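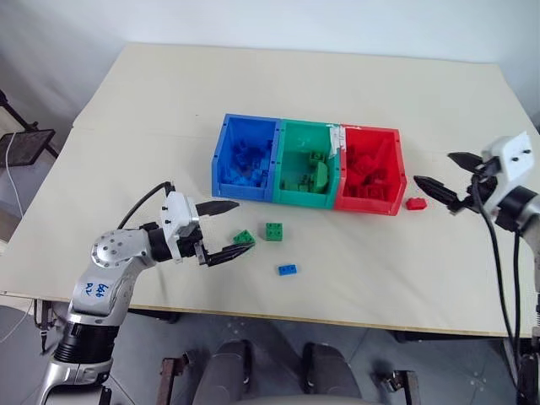
## Plokomdale parish pantry moves to the lower hall

The food pantry at the Plokomdale parish will open in the lower hall in August, after the Pastoral Council approved the move at its last meeting. The old room behind the sacristy held two freezers and had no space for a line, so families often waited outside in the parking lot.

The pantry served 568 households last year. The Cedum Fund gave $2,194 toward shelving, and a second collection at all Masses brought in the $600 still needed for a used refrigerator. Onishi Electric is putting in the new outlets at no charge.

Hours stay the same for now, with one change – the evening session will start at 7 p.m., a half hour later than before, so that choir practice can finish first. Please use the Isoson Street door. The ramp is on that side, and the front doors will be locked.

Canned fruit, rice, cooking oil and diapers are needed most. The pantry has plenty of pasta and can't take any more until fall. Donations may be left in the vestibule before or after any Mass, but not at the rectory.

Anyone who would like to help with the move should sign the sheet outside the parish office.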